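The Night Ferry at Landum

Readers of this site will be aware that unexplained disappearances are a continuing interest here. Most of the cases covered so far have been well documented elsewhere. The matter of the Landum ferry is less widely known, and the records that survive are thin. It is presented in the order in which the events were reported, with opinion kept to the end.

Landum was, at the time, a small river port with one hotel, one bank and a ferry that crossed to Hollis on the opposite shore. The crossing took 25 minutes. The last boat left in the evening and remained tied up at Hollis until morning. Tickets were sold from a booth at the foot of the pier and collected by a deckhand as passengers stepped aboard.

On a clear night in June, 7 tickets were sold for the last crossing and 7 were collected. At Hollis, six passengers walked off. The seventh, a man who had given his name at the hotel as Diditz, was not among them. His hat and a locked sample case were found on a bench in the passenger cabin. The deckhand searched the boat twice and then woke the harbor office.

The river was dragged the following day and again later in the week. Nothing was recovered. The sample case, when opened, held order forms and 200 dollars in small bills. The order forms carried the heading of the Virkon Company, described as a supplier of office fixtures. Letters sent to the address printed on them were returned unopened, and no business of that name was ever found in the state directory.

Three explanations have been put forward over the years.

The first is that the man fell or jumped from the deck. This was the position of the harbor office, and it remains the simplest account. The current below Landum is strong in early summer, and the failure to recover a body is not in itself unusual. Against it stands the testimony of the passengers, who agreed that the crossing was quiet and that they heard no splash.

The second is that he never sailed. Under this theory, the man handed over his ticket, placed his belongings in the cabin and stepped back onto the pier before the lines were cast off. The deckhand denied that this could have happened. He also admitted, in a later interview with the local paper, that he had gone forward for 2 minutes to see to a lantern.

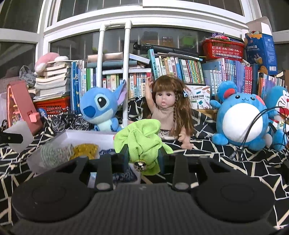

Lime-green fabric with a small silver bell, and a doll with a blue hair clip.

The third explanation holds that he left the boat at Hollis with everyone else and was simply not noticed. It has had its supporters, chiefly among residents of Hollis, where a story was told for many years of a stranger who bought breakfast at the railroad lunch counter without a hat. No written statement to this effect has been located. The earliest printed version appeared long after the lunch counter had closed.

In the view of this author, the second explanation deserves the most weight. The name Diditz does not appear in any census or city directory consulted for this post, and the company on the forms cannot be shown to have existed. A man traveling under such arrangements may well have wished to be thought drowned. The money is the difficulty. It was a considerable sum to abandon, and it is hard to see why a person planning to vanish would leave it in a case that was certain to be opened. It may have been left to make the loss appear genuine, but that is conjecture and should be read as such.

The case was closed without a finding. The hat was kept at the harbor office until the building was sold, and its present location is unknown. The money was held for the required period and then passed to the county.

Readers who have family papers from Landum or Hollis, particularly hotel registers or ferry company accounts, are invited to write by way of the contact page. Copies are sufficient, and originals should not be mailed. Corrections to the account given here will be added at the foot of this post as they are received.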